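Our Arm on the Perforated Plate: A Build Report from the Bisbridge Shared Workshop

Student project report, second year practical
Written by Eoin Mac Suibhne

1. How we got here

I should start by saying that I had never built anything with more than one motor in it before this project, and my partner Bautista had built exactly one thing, a turntable for photographing pots that his aunt still uses. So when we put our names down for the arm, we were mostly going on enthusiasm. The course lets you pick between a set exercise in the teaching lab and a build of your own in a shared workshop, and we liked the idea of having somewhere to go in the evenings, with other people sawing and soldering nearby. The Bisbridge workshop is a short walk from where I live. Membership is cheap for students, there is a kettle, and the members are very generous with their time once they know you'll put the tools back.

The plan we handed in back in February said we would mount a small arm at the workshop, fit it with a two-finger gripper, put a camera near the wrist, and get it to pick up small parts from a tray and put them down in a second tray in a known spot. We gave it the name Hinach, for no better reason than that we needed something to call the folder, and the name stuck. Everything on our shelf has Hinach written on it in marker now, including a mug.

2. What we bought, begged and made

The arm itself came secondhand through the workshop's swap list. Our gripper started out as a kit from Flalance, and I'll say right away that it's a nice kit for the money, but the instructions assume you already know what you're doing. We kept the drive from it and changed nearly everything else over the months. The total we spent came to 291 dollars, not counting the membership or the many packets of cookies we brought in as thanks.

The part I had the strongest opinions about was what to mount it on. Bautista wanted to bolt the base to a thick board and be done with it. I wanted a metal plate with a regular grid of holes, like the ones I'd seen in the optics lab, so that we could move the base and the trays and always know where they were by counting holes. We argued about this in a friendly way for longer than we should have. In the end a plate turned up through the workshop at a price we could manage, and I won the argument mostly by luck. I do still think it was the right call. Every time we changed our minds about where a tray should go (and we changed our minds a lot!) it was a matter of moving bolts, and the old position was written in the notebook as two numbers, so we could go back to it.

The plate has one drawback we hadn't thought of, and that is the shine. A brushed surface throws back a pale stripe of light that slides around as the camera moves, and our first attempt at finding parts by brightness kept finding the stripe. I'll come back to that in section 5.

3. The gripper

We went through a good many versions of the fingers. The first ones were flat, and they held anything with parallel sides very well and anything round very badly. Then we tried a soft lining, which helped the grip but wore through at the edges and left little crumbs all over the tray. After that we spent two evenings reading about how other people shape their fingers, and Bautista drew up a stepped one, with notches going down it like a small staircase. The thought behind it was that parts of different widths would find a step that suited them.

I'd love to report that the steps did everything we hoped. They were good for the small spacers and for short lengths of tube. They were less good for washers, which liked to tip over onto the wrong step and come up at an angle, and then of course they went down at an angle too. We ended up telling the program to approach washers a little lower than everything else, and that brought most of them into line. If I were doing it again I would make the steps shallower toward the tip and keep the deeper ones higher up.

The bracket was the other big piece of work. It has to carry the finger parts and leave room for the wiring, and it has to come off easily when something needs adjusting, and those wishes pull against each other all the time. The workshop members had strong feelings about bolts, and I learned more about threads in one evening of listening to them than I had in a whole term. We settled on a bracket with flat faces, because flat faces are easy to measure from and easy to clamp while you drill.

4. Cables, which took the longest

Nothing in our original plan said anything about cables. I have looked through it again to be sure. There's a neat drawing of the arm, a neat drawing of the trays, and between the base and the gripper there is simply nothing at all, as if the power would walk up there by itself.

In real life the cable has to reach the gripper in every position the arm can get to, which means it has to be long enough for the worst one, which means that in all the others there is spare length that has to go somewhere. If you tie it tightly along the arm, it pulls when the wrist turns. If you leave it free, it swings. We tried tying it at many points, then at few points, then with a spring-like wrap that one of the members gave us, and each of these was better in one posture and worse in another.

What we came around to was letting it make one generous loop near the gripper, and accepting that the loop would sometimes be in the camera's view. 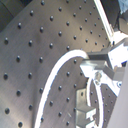

Page last changed: Jul 31, 2025

With the gripper out over the plate, the thick white cable comes off the gripper hardware with quite a sharp bend over the top, and then makes its wide sweep down across the holes. That bend is the part I would still like to improve. A cable that bends in the same place over and over will get tired there, and a proper clamp with a rounded edge would spread the bending out. Bautista has sketched one, and it's on the list for whoever takes the project on after us.

For the program, the loop mattered in a different way. A broad white arc on a gray plate is a very strong shape, much stronger than a small spacer in a tray, and our part finder was fascinated by it. We gave it a mask in the end, so that it ignored the lower region of the view while the arm was traveling and only looked properly once the wrist was square over the tray. It's a blunt sort of fix, and I wouldn't want to defend it too hard in front of somebody who does vision for a living, but it served us well.

5. Getting the camera to make sense

Mounting a camera near the wrist was something both of us wanted from the start. A camera up on a stand sees the whole plate, and that's comfortable, but the arm gets in its own way just when you most want to see the fingers. A camera that rides along sees the finger and what it is about to touch. The price is that everything else in the view moves whenever the arm does, and the far part of the plate looks quite different from the near part.

The holes turned out to be our best friends in this. They are all the same size and the same distance apart, so the way they shrink and crowd together in the distance tells you how the camera is tilted. I wrote a small routine that looked for dark round spots, kept the ones that fit a grid, and worked out the tilt from those. It was the piece of code I enjoyed the most in the whole project, and also the one I rewrote the most times. The stripe of glare gave it trouble at first, as I mentioned, because a hole sitting in a bright patch and a hole sitting in a dull patch look like different things if you only use one brightness cutoff. Comparing each spot with the metal right beside it sorted out most of that.

We did consider painting the plate. One of the members offered us a can of flat gray and looked rather hopeful about it. I couldn't bring myself to do it, partly because the plate is so handsome, and partly because paint in the threaded holes would have been a misery to clean out.

6. How the runs went

We tested with spacers, tubes and washers, in sets of 17 parts to a tray, and we did a set on each of 5 evenings. Spacers were the most dependable by a long way. Tubes were fine as long as they lay roughly the way the fingers expected, and they were hopeless if they had rolled up against the tray wall, where the finger couldn't get down beside them. Washers were as described above.

The failures we learned the most from were the slow ones. On one evening the arm put every part down a touch further to the left than the one before it, so that the row in the second tray came out as a gentle diagonal. We took the gripper apart looking for the cause, found nothing, put it back together, and then noticed that one of the bolts at the base had worked loose and the whole arm was turning a tiny bit with each cycle. We now check the base bolts before we switch anything on, and there's a line for it at the top of every notebook page.

7. Things left over

The clamp for the cable is the first job. After that I would like the fingers redrawn with the shallower steps, and a shaped tray without square corners so the tubes can't hide. The tilt routine should run on its own at startup, and at present you have to start it by hand from a menu that only makes sense to the two of us (sorry!).

The notebook, the drawings and the code are on the Hinach shelf at the workshop, and anyone at Bisbridge is welcome to borrow them. Please leave the washers in their jar when you're done, since the lid of the other one doesn't close.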